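Four Cameras, One Lemon: A Tester's Notes on Picking the Right Eyes for a Mobile Arm

By the Tapia Workshop Notes desk
November 18, 2025

The engineer who runs simulation testing at Faltell has a favorite lemon. It lives in a virtual apartment called Grilura, a few rooms with plain furniture and two colors of floor, and over the past months a virtual robot has been sent after it more times than she cares to remember.

"I love that lemon," she says, laughing. "It's a terrible lemon to look at, all crumpled and flat-sided, but it has taught us so much about where to put a camera!"

Her team is comparing camera positions and base controllers for a mobile robot that will have to fetch small things off floors and furniture. The question sounded simple when they started in January: where do you mount the camera so the robot can find the object, drive to it and still know where its own body is? They began with a head camera that looks down over the front of the base, then moved on to a wrist camera, a low one near the wheels, and a pair on the shoulders.

"Everybody wanted the wrist camera to win," she says. "I wanted it to win! You get so close to the object at the end, and the pictures are gorgeous. But on the way there the wrist is swinging all over the place, and the controller keeps losing track of which way is forward."

The head camera gives up some of that closeness. What it offers in return is a steady look at the base and the floor together, and that has made her a convert.
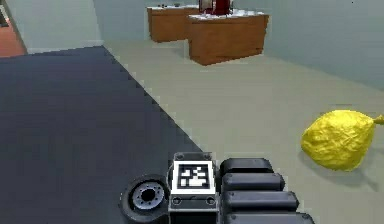
"With the base always in view you get a free ruler," she says. "The marker never changes size and never moves relative to the wheels, so if it shifts by even a little, I know my camera mount is off – or somebody has edited the model and not told me. I've caught both. I used to crop that part away to save on processing, and I'm so glad I stopped."

The comparison itself was run in batches. Each camera position got 84 runs with the same start points and the same targets, first with Faltell's older base controller and then with a newer one the team calls Billus. The old controller plans a path, drives it and checks again at the end. Billus looks again as it goes and corrects the whole way in.

With the head camera, the old controller ended up within reach of the target in 50 of its 84 runs. She expected Billus to do a bit better. It managed all but a handful.

"I ran it again that same evening," she says. "I was sure I'd left the lights on easy mode or something. Same result, and I did a little dance in the kitchen."

The low camera near the wheels was the surprise in the other direction. It was great on open floor and hopeless with anything up on a seat or a counter. The shoulder pair did well but took so long to line up with each other that she set them aside for a later round. (She still has hopes for them, and she got quite animated drawing the angles on a napkin for me.)

Then there is the matter of height. The team tried the head camera tilted down at several angles and settled on 40 degrees, which keeps the front of the base in view and still leaves plenty of room ahead. Any steeper and the far side of the room goes missing. Any shallower and the robot is driving without a view of its own front end.
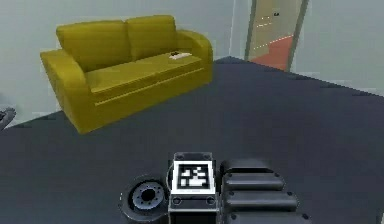

Does a result from a simulated apartment carry over to a real one?

"Some of it does," she says. "The geometry carries over really well. If an armrest blocks the view of a seat in Grilura, it'll block it in your living room too. Light and wheel slip are another story, and I don't trust our numbers there until we've driven the real base on real carpet."

That work is next. A real base is being fitted with the head camera now, and the team plans to repeat a smaller set of runs, with a wrist camera added back in for the last stretch of the reach. She thinks the two together will beat either one alone – head camera for the drive, wrist camera for the grab – and the part she is most eager to try is the handover between them.

"When do you switch? Too early and you're lost, too late and your own hand is in the way. I have three ideas and I want to test them all tomorrow."

Comments

armchair_kinematics: We went through the same thing with a wrist camera last year. Ended up switching on distance to target and it worked fine until somebody put a glass table in the test room.

mk_bench: Is the 40 degrees measured from level or from straight down? Makes a big difference for those of us copying it!

Tapia Workshop Notes: From level. Thanks for asking.

slowservo: More on the shoulder pair please. Would love to see the napkin.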